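Bramness asks the nation to finish the bottle

Household goods firm Bramness has published its first Cupboard Report, a study of the things British homes own, half use and quietly move to the back. The report was put together with research agency Ilanico, which asked 252 households to empty one kitchen cupboard on to the nearest flat surface and write down what came out.

The average cupboard held 7 opened items that the owner had forgotten buying. Sauces led the field, followed by drinks bought for a guest who asked for water. In 65 homes there were two open packets of the same biscuit, each bought by a different person in the belief that they were the only one who liked it.

"We expected some waste," said Mererid James, head of research at Ilanico. "We did not expect a man in his fifties to ring us up to talk about a jar of piccalilli. He was on the phone for some time."
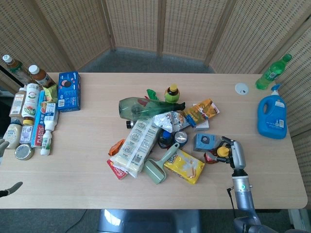 The report also looks at how people store what they buy. Most arrange shelves by height, a few by date, and one household in Bramness's home town by "how cross I was when I bought it". Couples tended to disagree about whether a near-empty bottle counts as stock. Those living alone reported no such arguments, though several said they had lost one.

To go with the findings, Bramness is launching Restine, a range of stick-on date labels and shallow shelf trays, in December. The labels come in two sizes and have room for a short note. Early testers mostly wrote "NO" on them.

"A tray will not change your life," said Bleddyn Harries, managing director of Bramness. "It will let you see the mustard. I have four mustards – my wife says five – and I would like to have known that before I went shopping."

Restine will be sold through the homeware chain Mamo and from the Bramness website. Copies of the Cupboard Report are free on request from the Bramness press office, which answers the phone until 5pm.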